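Kitchen tips from the open day at Prostier

In October I visited the open day at Prostier, where a robot arm works at a kitchen table on the screen. I went for the robot and came home with tips for my own table.

Leave free space round each mug – a hand also needs room to come down.
Lay forks and spoons flat, never across the rim of a bowl.
Put the tall appliance at the far side, small things nearer to you.
Clear the table before you cook, 5 minutes is enough.

Mr Zeman, who led the demonstration, told us they repeat one task 240 times. I wash my cups with less patience.
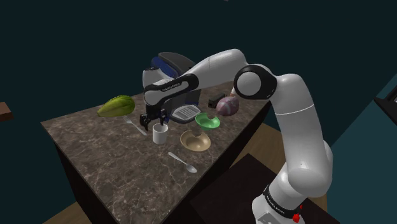

Text: Anežka Kollár | 02/12/2024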